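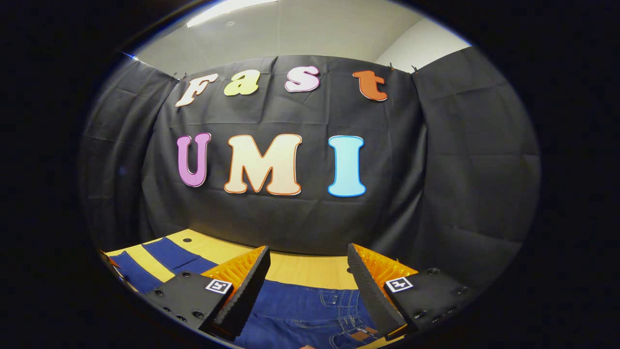 Jaxon Friesen 在上一篇底下留言，大意是我对月球水冰这门生意太苛刻了，任何一个新行业在头几年看起来都像骗局，石油当年也是从地上冒出来的一滩黑水开始的，要是人人都像我这样拿着计算器坐在旁边，就什么也不会有人去挖了。他还说 Gellar 的方案他从头到尾看过，数字都摆在那里，我要是不服可以自己去算。

好，那就算。我本来打算这个月写望远镜赤道仪的事（那台旧的又开始跳齿了，一直没修好），现在往后推。

先把背景交代一下，免得新来的读者看不懂我们在吵什么。Gellar 是一家做月面资源的公司，说是做，到目前为止做的主要是幻灯片。他们的计划是在月球南极附近的一个永久阴影坑里采冰，把冰变成水，把水电解成氢和氧，液化以后卖给过路的飞船当推进剂。那个坑他们自己起了个名字叫 Mösli，正式的命名表里查不到，我查了两遍。采冰的机器叫 Adus，带轮子，带一个加热的钻头和一个罩子，宣传册上写明落地质量1074公斤。第一阶段送2台上去，7年之内达到每年40吨推进剂的产量。

数字就是这几个。我上一篇只说了一句“我不信”，确实偷懒，Friesen 批评得有道理。

石油那个比方我先放一放，后面再说。

从冰开始。月球两极的阴影坑里有水，这一点我不怀疑，证据有好几条，互相独立，方向一致。中子探测看到了氢的富集，红外反射看到过类似水霜的信号，还有一次直接拿火箭末级去撞，撞起来的羽流里测到了水。谁要是还在说月球上一点水都没有，那是没跟上。可是“有水”跟“有矿”之间差着很远的路。矿的意思是：你知道它在哪里，有多厚，品位多少，怎么分布，挖出来要花多少钱，卖出去能收多少钱，后一个数比前一个数大。现在这几样里面，头一样勉强算知道一半。

中子数据的分辨率是几十公里的量级，而且只能感觉到表面以下一米上下的深度，它看到的是氢，至于氢是在水里、在羟基里，还是太阳风打进去的，它分不出来。红外看的更浅，只有最上面那一层皮。撞击那次测到的水，按质量算是百分之几，但那是一个点，撞在哪儿就是哪儿。你在撒哈拉打一口井打出水来，也不能据此给整个撒哈拉写一份供水方案。

Gellar 的材料里写的是 Mösli 坑底“平均含冰量为百分之五”。我很想知道这个平均是怎么平均出来的。没有任何一台着陆器到过那个坑，他们引用的文献我逐条翻了，一条是讲全极区氢含量的，一条讲的是另外一个坑，还有一条是他们自己的白皮书。白皮书里这个数字的出处，是前面那两条。

不过算就算到底，我接受百分之五。我还接受冰是均匀拌在月壤里的，没有大石头，没有干层，往下挖多深都一样。这些都是白送的。

每年要40吨推进剂，就要至少40吨水。严格讲还不止：发动机烧氢氧一般是偏富氢的，电解水得到的氧相对就多了一截，用不完，要么另找买家，要么放掉。这一块我也白送，就当每一克都能卖出去。40吨水，按百分之五的品位，要处理八百吨月壤。提取效率呢？他们没写。用罩子扣在地面上加热，让冰升华，再用冷阱把水汽收回来，这个过程漏得很厉害，水汽不一定往上走，也会往旁边、往下面更冷的月壤里跑，然后重新冻上。地面真空舱里的试验，条件控制得很好的时候，回收率也参差不齐。我给他们算一半，这已经相当客气了。那就是一千六百吨月壤，一年，摊到每一天是四吨多，一天都不能停。

Adus 一台1074公斤。送2台。也就是说每台每天要处理的月壤是它自己体重的两倍，每天，连续几年，在零下两百度上下的黑坑里，没有人去给它换一个密封圈。

我做过几年设备维护（跟航天没有半点关系，是水泥厂的输送线），对“连续”这两个字有心理阴影。粉尘进轴承是什么后果，我闻都闻得出来。水泥粉尘还算圆滑的呢，月壤颗粒没有经过风和水的磨蚀，棱角是尖的，带静电，往什么东西上都粘。当年登月的宇航服在月面上用了没几天，关节和密封的地方就磨得不成样子。几天，而且是人穿着的，人会注意，会拍灰，会抱怨。

再说含冰的月壤冻在那个温度下有多硬。实验室里做过模拟样品，含水量稍微高一点，强度就往混凝土那边靠。所以这里有一个很尴尬的地方：冰少，要挖的土就多；冰多，土就硬得挖不动。宣传片里 Adus 的钻头插进去像插豆腐一样，我看了三遍，钻屑都没有。

接下来是电。这一段我原以为能抓到大问题，结果算出来比我想的好，照实写。把一公斤水拆成氢和氧，理论上最少要将近十六兆焦，实际设备打个折扣，算它二十兆焦左右。40吨一年，摊成持续功率是二十多千瓦。加上液化，尤其是液氢，很费电，再加上把月壤从那么低的温度加热到冰能升华，再加上设备保温、行走、通信，我粗粗算下来在百千瓦的级别晃。地球上这不算什么，一个小加工厂就这么大。

问题是坑里没有太阳。永久阴影坑，名字就写着呢。所以电要从坑沿上来，坑沿上有些山头光照时间比较长，竖太阳能板，然后把电送下去。怎么送？宣传册第二页说“激光或电缆”，第九页的示意图上画了一根电缆，到了演示视频里电缆没有了，Adus 的背上多了一个圆盘。三处三个说法。激光送电的效率是个乘法，电变光一道折扣，光变电又一道折扣，坑底这头收到的能有四分之一就谢天谢地了，于是坑沿上那片板子要再大几倍，而那片板子的质量，全套材料里面没有出现过一次。电解装置的质量也没有，储罐的没有，液化机的没有，散热器的没有。1074公斤是采掘车，只是采掘车。

我把这个问题写邮件问过他们，用的是公开的联系信箱，措辞很正常。回信说感谢关注，相关细节将在后续阶段披露，随信附了一份宣传册。就是我手上那一份。

春天的时候他们在 Covton 开过一场说明会，我有个在那边上班的读者去听了，把笔记发给我，人家不愿意署名，我就不写了。笔记里有一段让我反复看。有人在现场问：推进剂卖给谁？台上的回答是，卖给将来从月球轨道去火星的飞船。那人接着问，这些飞船现在有订单吗？回答是，一旦有了推进剂，就会有飞船。又问，没有飞船之前你们的收入是什么？回答是，数据、冠名和合作伙伴。

冠名我倒是信的。

推进剂补给站这个想法本身，我并不反对，写过好几次赞成它的话，老读者可以翻。火箭方程很残酷，你从地面带上去的每一公斤都要用很多公斤去换，能在半路上加油当然好。可是同样是补给站，油从哪里来，是个可以单独讨论的问题。从地球上运，看着笨，但是运载价格在降，发射频率在涨，储罐和转移技术总归都要做。月球来的推进剂要跟它竞争，就得把整套月面工厂的钱摊进去，还得加上从月面运到轨道的那一段。月面起飞也要烧推进剂，去接下一趟货还得再落回来，又要烧一次。也就是说那40吨里面，有很大一块是给运油车自己喝掉的，到客户手里剩多少，要看运油车做得多轻、送到哪条轨道。我照几种比较宽松的假设算了一下，能剩一半就算不错。

而在材料里面，收入那一页是拿整整40吨去乘单价的。单价取的是“从地球运到该轨道的现行价格”。既然他们的设想是7年以后才有货，为什么拿今天的运价去乘？这7年里要是运价再往下掉一截，生意就没了，反过来，运价要是不掉，他们自己那一堆没列出质量的设备又怎么送得上去？这两头是同一个数，怎么取都别扭。我很希望有人能给我讲通，评论区开着。

现在回到石油。

Friesen 说石油也是从地上一滩黑水开始的。我觉得这个比方挺好，就是用反了。早年的人打油井之前，那滩黑水已经有人在收、在卖了，当灯油的、当药的都有（当药的那个咱们不细究）。鲸油在涨价，家家户户要点灯，买主排着队，缺的是货。月球这边缺的东西就太多了，矿没探，机器没造，电没有着落，运油车没有，买主也没有。一样东西要同时等五件事都成，每一件就算给它一半的把握，乘起来是多少，他也有计算器。

我知道会有人说我这是在泼冷水，说太空探索需要梦想。梦想我有的，我十来岁就趴在房顶上看月亮，冻得鼻涕直流，南极那一片坑的影子在不同月相下怎么变，我拿铅笔画过一整本。就是因为喜欢，看见有人拿一个没去过的坑来卖股份，我心里才不痛快。真想弄清楚极区的冰，该做的事情很明白，也很枯燥：派小车下去，带钻，带质谱仪，一个点一个点地打，打出一张图来。打完了很可能发现东一块西一块，深的深浅的浅，跟谁的幻灯片都对不上。这种任务花钱，没有收入，投资人不爱听，可是没有它，别的都是空谈。

Gellar 的时间表里勘探这一步占多长？我找了好半天，在一条很细的灰色条带里面，写着“场地确认”，跟“首台 Adus 部署”是重叠的。先把采矿机送到，再确认有没有矿。水泥厂要是这么选石灰石矿，厂长第二天就该走人了。

有几点是我可能错的，列出来，省得有人替我列。

回收率我取一半，没有硬依据，要是他们手里有真空舱的长时间试验数据，能做到八成九成，月壤量马上就能降下来一大截，我愿意改。品位也可能更高，有些模型认为某些坑的浅层有比较纯的冰，真要碰上，前面的土方账全部作废（硬度那一笔账就得重算，往难的方向）。还有一种可能，后面会补送很多台 Adus，第一阶段那2台只是试验，但材料里产量曲线的图注写得很清楚，是“第一阶段产能”。如果是图注写错了，那请他们改图注。

另外我对液化那一块的能耗不太有把握，坑里本来就冷，散热容易，液化可能比我算的省。有做低温的朋友看到，麻烦指正，给个参考文献最好，不要只说“差远了”，上回有人留了一句差远了就走了，我到现在也不知道是哪个方向差远了。

最后是 Friesen 问我的那句，什么样的证据能让我改主意。这个问题问得公平，我想了一个晚上。首先，一份列全了质量的清单，从板子到储罐，每一样。其次，一台 Adus 的样机，在真空舱里对着冻硬的模拟月壤连着干一个月，中途不开舱门，过程全部公开，包括坏的部分。我不要求它去月球，就在地面上，一个月。他们那台样机现在在 Covton 的展厅里，我那位读者拍了照，轮子很新，钻头上还套着塑料保护套。

赤道仪的事下篇写。蜗杆我拆下来了，有一个齿确实磨掉了一小块，谁有同型号的旧件想出手，给我留个言。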